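Category: Workshop Tips > Helpful Machines > Good Habits

Table Rules for Two Robot Arms (updated September 2018)

I get more mail about the robot table than about anything else on this site, paint stripping included, so I've finally typed up the house rules. They started as a scrap of paper in August, grew to 13 lines, and have since shrunk again as I crossed out the ones I never followed myself!

Rule one is cables. Anything that moves needs slack, but a loop lying across the table will get snagged sooner or later (mine did, twice in one afternoon). Run the arm through its whole reach at slow speed and watch the cable the entire time, not the gripper. Then tie it down where it didn't need to move.

Rule two, keep the power bricks on their own shelf, off the work surface. I label both ends of every lead with masking tape and a marker. Ugly, but you'll thank yourself when you have to unplug just one.

Rule three is about what you put out. Start with light things that can take a drop - fruit, snack packets, plastic baskets. Mugs come later, once you trust your grip settings. 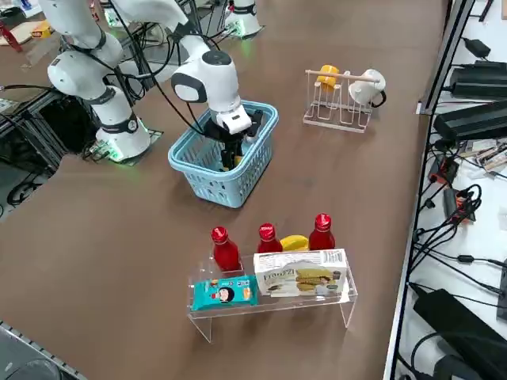
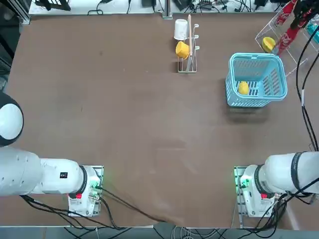

Rule four, hands out while the arms have power. Not "just for a second", not to straighten a cup. I pause, wait for everything to stop, count to 7 and only then reach in. If two of you are working, one person runs the controls and says "clear" out loud before starting up again. It feels silly for the first day or so.

Rule five, agree on which arm owns the middle of the table. Two arms going for the same basket is an expensive noise. I write it on a card: left goes first, right waits. Swap if you like, but change the card too.

Rule six, keep a log. Mine is the cheap Wodano notebook, 115 pages, and I note the speed setting, what was on the table and anything that got bumped. The folks at the Inthorpe tool library do theirs on a clipboard and that works fine too.

Oh, and wipe the table before you start - crumbs and banana goo get into everything. A damp cloth, then a dry one, and keep the spray bottle well away from the joints. Next month I'll get to gripper pads and how often I change them.

Contact | Copyright Nurkis Home & Workshop | Back to top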